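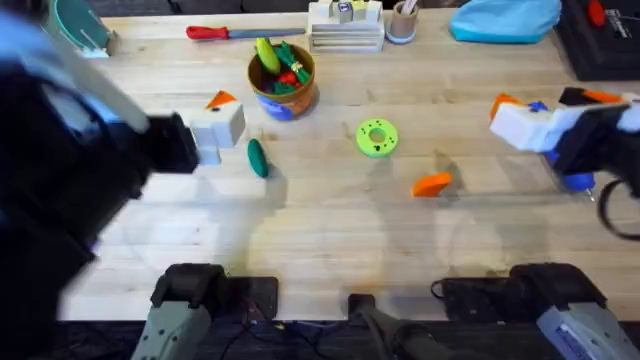 Toy library moves play food sets to a new packing standard

2024-06-29

The Hepburn Toy Library has finished re-sorting its play food collection and will lend the sets under a revised packing standard from the start of the new term. The collection holds 3,087 individual pieces in 190 sets, most of them toy vegetables, fruit and plain blocks for children aged three and over.

Under the old system, pieces were bagged by colour. Coordinator Morven Gunn said returns were slow to check, as a green bag could hold corn stalks, beans and cucumbers from several different sets.

"We were opening every bag on the counter and matching it against a paper list," Gunn said. "The new sets are packed by container. What comes back in the pot is checked against the label for that pot."

Each vegetable set now has one round pot as its primary container. Long items such as corn and bundled stalks are packed upright against the wall of the pot, with small items such as peppers placed between them. Rings, wedges and blocks are listed separately on the label and go in a drawstring bag. Lids are no longer supplied, as the taller pieces stand above the rim.

Sorting is done on a timber benchtop. Pieces are laid out loose, inspected for cracks and sharp moulding seams, then packed in label order. Anything that fits inside the small parts cylinder is withdrawn and sent to the over-fives shelf.

Innes Geddes, who drew up the inspection sheet, said more than 2,000 pieces had passed without repair. The remainder needed washing, a new label or replacement. Faded pieces have been kept where the surface is sound.

Borrowing limits are unchanged at two sets per household for three weeks. Members returning a set are asked to wipe hard pieces with warm soapy water and leave them to dry before packing. Pieces should not go through the dishwasher, which has lifted the printed pattern on several pots.

Sets borrowed in May under the old numbering can be returned in their original bags. Staff will repack them at the counter and issue a new label. Missing pieces may be reported by writing the item name on the return slip.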